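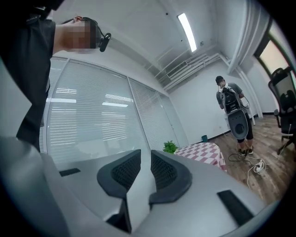
Selling on Your Own Site: Your Questions

Do I have to close my marketplace shop first?
Please don't! Most Pamach sellers keep both going for the first year, and plenty keep both for good. Your listings carry on as they are while your own store finds its feet.

How many products should I start with?
We like 40 or fewer. One of our happiest sellers, Ornthorpe, opened with 37 kinds of tea towel and added the rest in January, once the shipping rates were sorted out.

Can I bring my product list over?
Yes, and it's quick. Save it as a spreadsheet and upload it under Catalog. Files are limited to 500 rows, so split a bigger list in two. Photos come across too — check the order afterward, as the main one sometimes lands second.

Where will my first visitors come from?
Usually from people who already know you: your mailing list, your friends, the folks at the craft fair. Search traffic is slower, so write your own product descriptions (copying the ones from your marketplace page won't help much) and give it roughly six months.

Which theme is best for a small shop?
Como, if you have lots of photos. Šimko is lovely for shops with long descriptions, and it loads fast on phones. You can switch between them any time and your text stays put.

Is there somewhere to ask other sellers?
There sure is! The forum has 1,772 members and Rafsan Dewan answers shipping questions there most evenings.

Last updated 5 November 2018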